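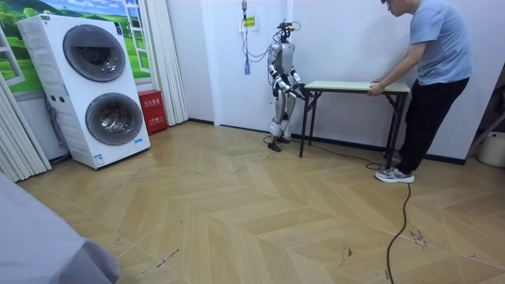 The Pimiteo is a two-armed walking robot built in Kedport for household and light lifting work, and most of what has been written about it concerns its upkeep, which is simple enough but does ask for a little patience. Owners usually begin with the shared-carry check, a routine set down by the service engineer Hüsnü Demirtaş in the first edition of the Sondska handbook. A person and the robot take opposite ends of a light piece of furniture - a small folding table with a green top does very nicely - and the robot's grip and balance are adjusted until the two can hold it level between them. The power cable stays on the floor during the check, and the handbook kindly reminds helpers to look where it runs before they take a step.

Grip settings are kept in a table of 783 entries, and it is well worth saving a copy before changing any of them. If one hand closes later than the other, the usual cure is to reset entry 40 and then run the finger warm-up twice, slowly, with nothing in the hands. Older units with the Sultana wrist need a dab of grease at the joint as well, and their covers come off with four screws.

The feet are wiped down after every session, as grit from a hard floor will work its way into the ankle seals sooner or later. Fault 1136 points to a worn seal, and fault 1422 to a loose plug at the head.

See also: Sondska handbook, Sultana wrist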